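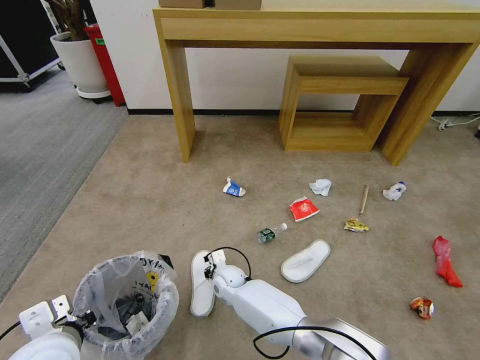 Pleta two-armed tidier: a trial on our office carpet

I've wanted somebody to sell me a machine that picks things up off the floor ever since I got my first robot vacuum and found I had to tidy up before it could tidy up. So when Jindell offered a week with the Pleta I said yes before I'd finished reading the email, and then had to go and ask Teresa Cullinane if we could have it in the back office. (She said yes too, on condition that I did the paperwork. I did the paperwork.)

The idea is simple enough. You roll it into a room with a bin, you tell it to clear the floor, and it does it with two arms while you get on with something else. It doesn't vacuum, it doesn't mop and it won't do stairs. Hire is £517 for the week, delivery included if you're anywhere near Burnberg, and there's no option to buy yet.

For the first proper go I made the sort of mess you'd find after a long film with children in the house. Crumpled paper cups, a tissue, sweet and snack wrappers, a little bottle, a thin wooden stick, and a pair of slippers, all over the beige carpet in front of the console table. I put the kettle on and let it get going.

Soft things first, as they were what I expected it to make a hash of. It did very well with them! A crumpled cup is a horrible shape if you think about it, no two sides the same, and it got hold of most of them first time. The tissue took a couple of tries and so did the flattest wrapper, which kept sliding away along the pile. The stick was the worst of the lot. It would line itself up beautifully, close its fingers and come up with nothing, then do precisely the same thing again. I gave up watching and picked that one up myself. 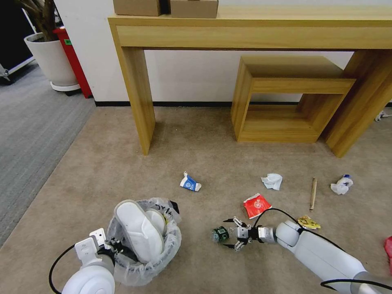 Mieke Van Hecke
Home and workplace reviewer

Now, the slippers. I'd put them down as things to be left alone or moved to one side, and the Pleta took them by the strap, very neatly I must say, and put them in the wastebasket with everything else. You can tell it in the settings to leave footwear, and once I'd found that (it's under Floor, then Keep, then a second menu also called Keep) it behaved itself for most of the week. On Thursday it had another go at one of them, so I moved them to a cupboard.

I do think this matters more than the grip. Picking up is nearly solved, to my eye. Knowing what's rubbish is a different job, and in my house half of what's on the floor is a drawing somebody is proud of or the important bit of a toy. I wouldn't run it at home without walking the room first, and by then I've bent down anyway.

Cans and bottles were a pleasure. The fingers open wide enough for a small drinks can on its side, and it goes about it gently, no crunching. It puts everything in the same bin, mind you, so if you sort your recycling you'll be fishing things out again.

Speed: it's slow. A floor I'd clear in a couple of minutes took it 25, and that was with the bin right beside it. I found this bothered me less as the week went on, as long as I wasn't in the room. The noise is a soft whirr and nobody complained. The cables that loop along the arms did bother me a bit, I kept expecting one to catch on something. None did.

We also had the older Shehu on trial last July, the one-armed one, and there's no comparison. That needed the bin to be in a marked spot and sulked if you nudged it. The Pleta can bring its other arm over to the rim, and it coped when I shifted the basket between runs.

Would I hire it again? For a canteen or a waiting room that's empty overnight, yes, I think I would, and Teresa is already asking about a month's rate. For a sitting room, no, not at that price and not until it can be trusted around shoes.

Ease of setting up: 9 out of 10
Picking up: 7 out of 10
Knowing what to pick up: 5 out of 10

Jindell say a new version of the Keep menu is coming. I've asked for one with a single Keep in it.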